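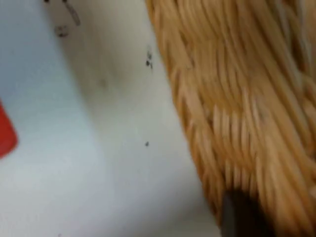
Woven wicker basket on a white surface.

Flonier Basket Lending: Frequently Asked Questions

What is this, exactly?
Flonier is a lending library for baskets. You borrow a basket, you use it, you bring it back. We started in the old feed store in Vultdale with whatever was in the attic, and the attic turned out to be deep.

Who can borrow?
Anyone with a Vultdale or Kvam address. If you live in Grelleck you can borrow too, but we ask for a deposit. People in Grelleck have asked us why. It has to do with the summer fair and we would prefer to leave it there.

How long can I keep a basket?
The standard loan is 21 days. You can renew once by phone or at the desk. Picnic hampers go out for 5 days between May and September, when everyone in the county discovers the outdoors at the same moment.

What does it cost?
Membership is $5 a year. Late baskets are $2 a week until the fine reaches the price of the basket, at which point congratulations, you own a basket.

Can I reserve one for a wedding?
Yes, and please do it early. Matching sets are scarce. If you need a dozen of anything, tell us by April for a summer date. We can usually find a dozen that are nearly alike, and in our experience guests look at the cake.

What can I put in it?
Bread, fruit, yarn, mail, magazines, a reasonable amount of kindling. Line it with a cloth for anything sticky. We don't lend for wet laundry, fish or live poultry. The poultry rule is newer than the others.

How do I clean it before I bring it back?
Shake it out upside down over grass, then go over it with a soft dry brush. An old toothbrush gets into the weave where crumbs like to retire. If it needs more than that, wipe it with a barely damp cloth and let it dry in the shade with air on all sides. Do not soak it, put it in the dishwasher or leave it on a radiator. All three have been tried.

Mine creaks. Is it broken?
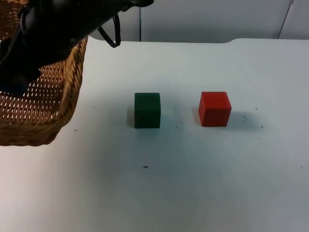
Probably not. Wicker creaks when the air is dry, much like the rest of us. A light mist of water on the outside, once or twice over the winter, will quiet it down. If the creak comes with a crack you can see, stop using it and bring it in.

A strand has popped out. Should I cut it off?
No. Tuck it back behind the next upright if it will go, and leave it alone if it won't. Cutting makes a short end, and a short end finds sweaters. Tell us at the desk and we'll put it on the mending shelf — there is no fee for strands.

And if I really wreck it?
Tell us what happened. Ordinary wear is free. For a crushed rim or a missing handle we charge for the cane and an hour of work. Dogs count as you.

What's the difference between wicker and rattan?
Wicker is the way a thing is woven. Rattan is a plant it can be woven from, along with willow, reed and a few others. You can have wicker made of rattan. You can also have an argument about it at our front desk most afternoons.

Do you take donations?
Gladly, as long as the basket is clean, dry and doesn't smell of basement. We can't take anything painted with geese. We have enough of those to see us through.

Do you teach weaving?
We run a beginner class in the Kvam grange hall in the colder months. You'll make a small round basket, or something on its way to being one. Bring an apron and a towel, and trim your nails. Sign-up is on the clipboard by the door.

How long has Flonier been around?
We opened in 2000. The sign says otherwise, but the sign came with the building.

When are you open?
Mornings from nine until noon, and again from two until whoever is on the desk gets hungry. Returns can be left on the covered porch at any hour. Please put them right side down if it looks like rain, and take your sandwiches out first.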